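How do we get a parish poll on the library closure?

Posted by Anorier, 16 April 2024

Our town council voted in March to stop its share of the funding for the branch library. A group of us met at the library afterwards and 21 people came, which is good for a small place. Most had never been to a political meeting before. We are not attached to any party and would like to stay that way.

Someone at the meeting said we can force a parish poll if enough people ask for one. I have looked at the council website and it says nothing on the subject. We also have a paper petition going round with 153 names on it so far. Can the petition be used to call the poll, or is that a separate thing? And does the council have to do what the poll says?

We are in England, if that matters.

3 replies

Stevens
It's a separate thing. A petition is just a petition. Your council may have its own scheme saying what happens when one reaches a certain size, so ask the clerk for a copy. Ours needed 1000 names before there would be a full debate and we never got near it.

A parish poll has to be demanded at a parish meeting. That is a meeting of the electors, and it is different from a meeting of the council. Six electors can call one if the council or its chairman won't. You have to put up a notice saying when and where it is and what it is for, and there is a minimum notice period, so check that before you book a hall. It can't start before six in the evening.

At the meeting somebody proposes the question and it is voted on. Then a poll can be demanded. It takes ten electors present, or a third of those present if that is fewer. Bring more than ten, as a few of ours turned out not to be on the register at that address.

The result is not binding. The council has to pay for it though, and they know it, so sometimes they will sit down and talk once the notice has gone up.

Farirell
You should just all stand for election. We moaned about ours for years and then there were two empty seats and not one person put in for them.

Islow
Stevens has it right on the main points. A few things from when we did this over the allotments.

Get the wording of the question sorted before the night. Ours was changed twice from the floor and ended up so long that people on the doorstep didn't know whether yes meant keep or sell. It should be something a person can answer without having been to the meeting.

It also needs to be about parish affairs. If the library itself is run by the county, ask about the town council's contribution and leave the rest out, or you may have an argument over whether the question is allowed.

The polling hours are short, four until nine in the evening when we had ours, and no postal votes. We lost a lot of older people that way. We put 20 posters up and did lifts from the sheltered flats, and turnout was still poor. The council then said the low turnout meant they could ignore it.

Keep the petition going as well. Put full addresses on it, and hand it in at a council meeting during the public session so that it goes in the minutes. Keep a copy.

On not being party political, we asked anyone who was a candidate or a branch officer to say so at the start. That was enough for most people.
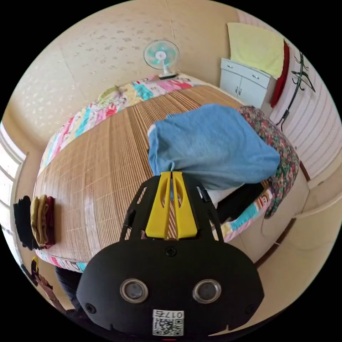 Black hand-held gripper with two yellow fingers, sticker 017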